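How to clean a bathroom sink overflow

You clean the sink every week, you tell yourself, and still there is a smell. I lived with mine for a whole winter in a rented flat in Nuvcombe, blaming the drains, the neighbours and once the soap.
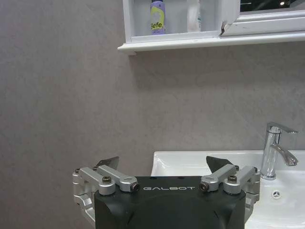
The overflow is the small hole near the rim, and behind it is a channel that no sponge has ever visited. Toothpaste and soap go in there and settle down for life.

You will need:
A narrow bottle brush, the bendy sort
50 g bicarbonate of soda
100 ml white vinegar
A small funnel
An old towel

1. Put the plug in and lay the towel over the taps. It will splash.
2. Push the brush into the overflow and work it up and down. Rinse and repeat until you stop pulling faces.
3. Funnel in the bicarb. Half will miss - carry on.
4. Pour in the vinegar slowly and let it fizz for ten minutes.
5. Take the plug out and flush the overflow with a jug of hot water from the tap. Kettle water can crack a china basin, as a friend in Mullmont found out.

Never mix any of this with bleach. If you used bleach yesterday, rinse well and leave the vinegar for another time.

Do it again in May, or whenever the smell comes back.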